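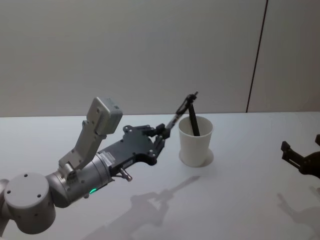
Care of white tabletops

Wipe daily with a damp cloth and a drop of dish soap, then dry. Soap film left on the surface holds dust and turns gray.

For tea or coffee rings, spread a paste of baking soda and water, leave it up to 14 minutes and rinse. Do not scrub — powder scratches gloss finishes.

Ink: dab with rubbing alcohol on cotton. Test a hidden spot first.
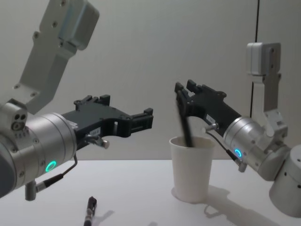

White tabletop against a pale gray wall.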